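Atelier Luletti – Automatisation du poste de bridage
Rapport d'avancement au fonds Plonus
Période couverte : phase 2, clôture en novembre

1. Rappel de l'objet

Le soutien accordé porte sur l'automatisation du poste de bridage de l'atelier de Flotondale. À ce poste, les opérateurs posent une plaque sur son montage, ferment les sauterelles à la main, lancent l'usinage puis rouvrent. Le geste est court mais il revient toute la journée, et il concentre l'essentiel des plaintes au poignet et à l'épaule relevées par l'encadrement. Le projet confie l'ouverture et la fermeture des brides à un bras robotisé. La pose de la plaque et le contrôle visuel restent à l'opérateur.

2. Travaux réalisés

La cellule a été modélisée avec l'intégrateur Farahani. Toute la mise au point des trajectoires se fait pour l'instant en simulation, ce qui évite d'immobiliser le poste réel. Le modèle comprend le bras sur son socle, la table et le montage avec ses brides à poignée rouge.
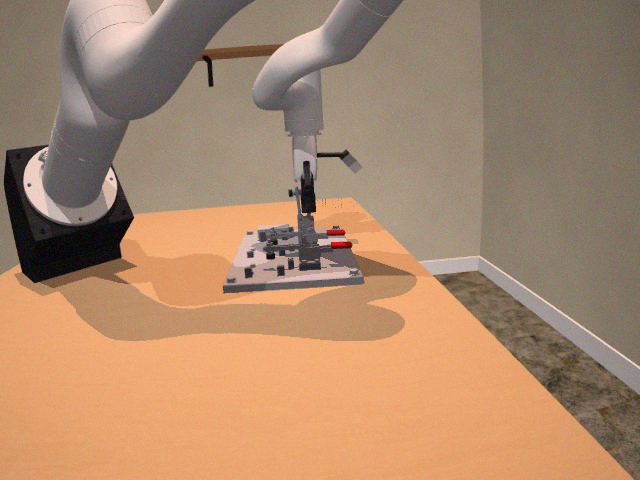 Figure 1 – Modèle de la cellule : bras sur socle noir, pince au-dessus du montage de bridage.

Nous avons exécuté 1288 cycles simulés depuis le début de la phase. Les premiers servaient surtout à régler l'approche verticale de la pince. L'équipe a ensuite travaillé la prise de la poignée, qui pose davantage de difficultés : les brides sont proches les unes des autres et les doigts doivent passer sans toucher la voisine. Deux opérateurs du poste ont participé aux séances de réglage. Leur remarque sur l'angle d'attaque – ils tirent la poignée légèrement de côté avant de la relever – a été reprise dans la trajectoire.

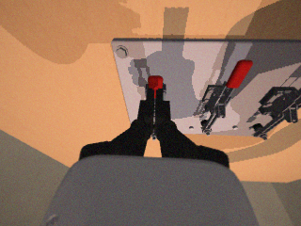
Figure 2 – Vue rapprochée en simulation, pince à la hauteur de la bride de gauche.

Le cas de la bride de gauche est traité en priorité. Les deux autres suivront avec la même séquence, décalée le long de la plaque.

3. Effets sur le travail des équipes

Aucun poste n'est supprimé. Les 5 opérateurs concernés garderont la conduite du poste et prendront en charge la surveillance de la cellule, le réarmement après arrêt et les réglages simples. Un total de 105 heures de formation est prévu pour l'ensemble du groupe, dont une partie a déjà eu lieu sur le modèle.

Deux inquiétudes ont été exprimées en réunion d'équipe. La première porte sur la cadence : les opérateurs craignent que le robot impose son rythme. Il a été convenu que le départ de cycle resterait manuel. La seconde porte sur la prime de poste, calculée aujourd'hui sur la pénibilité. Ce point n'est pas réglé et relève de la direction.

4. Budget

Les dépenses de la phase s'écartent du prévisionnel de 3977 euros. L'écart vient des journées d'intégration supplémentaires chez Farahani et sera absorbé par la ligne matériel. Nous ne demandons pas de rallonge.

5. Suite

La prochaine phase comprend la séquence complète sur les trois brides, la vérification des distances de sécurité autour de la table, puis l'installation du bras à Flotondale. Les essais sur plaques réelles commenceront en équipe de jour uniquement.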